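Apuntes de la sesión 3: el carry trade, o por qué la gente pide prestado en una moneda y ahorra en otra

Bueno, seguimos donde lo dejamos. La otra tarde me preguntó Seidu Boateng si esto del carry no era dinero gratis, y como me lo preguntáis todos los años, lo dejo por escrito.

La idea es sencilla: te endeudas en una moneda con intereses bajos, cambias ese dinero a otra que paga más y te quedas con la diferencia. Mientras el tipo de cambio no se mueva (¡ojo con el "mientras"!), cobras. Si la moneda en la que has invertido se deprecia, la diferencia se esfuma y además sigues debiendo lo de antes.

Vamos con el caso de Treva, la empresa del ejercicio. Pide un préstamo en moneda barata, lo coloca a un año en moneda cara y gana 2.886 euros de diferencial. Muy contentos todos. Pero en mayo la moneda cara cae y el cambio se come el beneficio entero – y todavía falta devolver el préstamo. Calculad vosotros qué caída hace falta para quedarse a cero; se resuelve en tres líneas, no me entreguéis dos folios.

Sobre la paridad descubierta de intereses: en teoría, la moneda que paga más debería depreciarse justo lo suficiente para compensar. En la práctica falla bastante, y de ahí vive el carry. Rory McIver me discutió en clase que eso es solo prima de riesgo, y a mí me parece un argumento muy defendible. Leed el capítulo y me contáis.

Lo que sí quiero que tengáis claro es la forma de las pérdidas: se gana poquito a poco y se pierde de golpe, porque cuando hay susto todos cierran posiciones a la vez y corren a recomprar la moneda en la que se endeudaron.
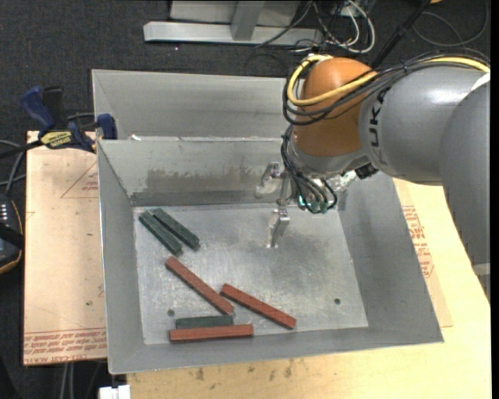
Y esa recompra encarece todavía más la deuda de los que siguen dentro, así que salen también ellos, y vuelta a empezar. Para la próxima clase traed hecho el ejercicio de Treva y leída la parte de coberturas con forwards, que empezaremos por ahí.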